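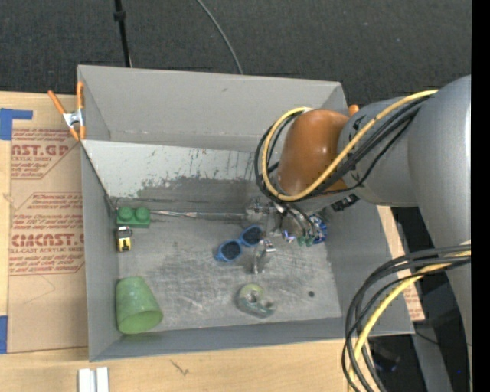 The Bin

Elżbieta Kubiak started at Ratico in August, on the evening shift, teaching the arm to pick things up.

The job was simple to explain. She sat at a desk with a controller in her right hand. When she moved her hand, the arm moved. When she squeezed, the gripper closed. The arm reached into a gray bin, took hold of an object, lifted it, and let it go. Then she pressed a pedal with her foot and the attempt was saved.

They wanted 3,000 saved attempts before the contract with Plodel was signed. She was paid by the hour, so it made no difference to her how long it took, but she liked to know where she was. On her first night she saved 59.

The sunglasses gave her the most trouble. If she came straight down, the finger slid off the lens. If she came in from the side, the glasses skated across the bottom of the bin and ended up against the wall, where the gripper couldn't get around them. The green cup was easier. The little padlock was easy once you knew to go slowly. The toy block liked to sit in the corner, and she left it there until the end of the night, when she was warmed up.

Wysocka, who ran the evening shift, came over at nine.

"You're fixing your mistakes," Wysocka said.

"Is that wrong?"

"No. Keep them in. If you miss and go back for it, save the whole thing."

"Even if it looks bad?"

"It has to learn what to do when it misses. Who else is going to show it?"

So Elżbieta stopped throwing out the clumsy ones. By the second week she had stopped looking at her own hand. By the third she caught herself reaching for a coffee mug at home from above, with her wrist straight and her thumb and first finger open, and had to stop and pick it up by the handle.

Her mother asked on the phone what she did all evening.

"I pick up sunglasses," Elżbieta said.

"Whose?"

"Nobody's. They stay in a bin."

Her mother said that her cousin was hiring at the pharmacy.

She passed 1,000 on a Tuesday and told Wysocka, who wrote it on the whiteboard. A month after that they loaded the first version of the program, named Prokness after a server, and asked her to take her hand off the controller.

The arm moved out over the bin and waited. Then it went down on the left side of the sunglasses, a little low, at a slant. It pushed them a short way, backed up, turned its wrist, and came down again closer to the hinge.

Elżbieta knew that turn. She did it when she was tired. She had done it 133 times by the log, and she had always thought of it as a bad habit.

The glasses came up, swung once, and stayed in the grip.

"It's slow," Wysocka said.

"I'm slow on those."

Wysocka marked it down. The arm opened and the glasses dropped. Elżbieta rolled her chair in and put her foot by the pedal.

"Do you want me to do the cup next?" she asked.

"Let it try first," Wysocka said.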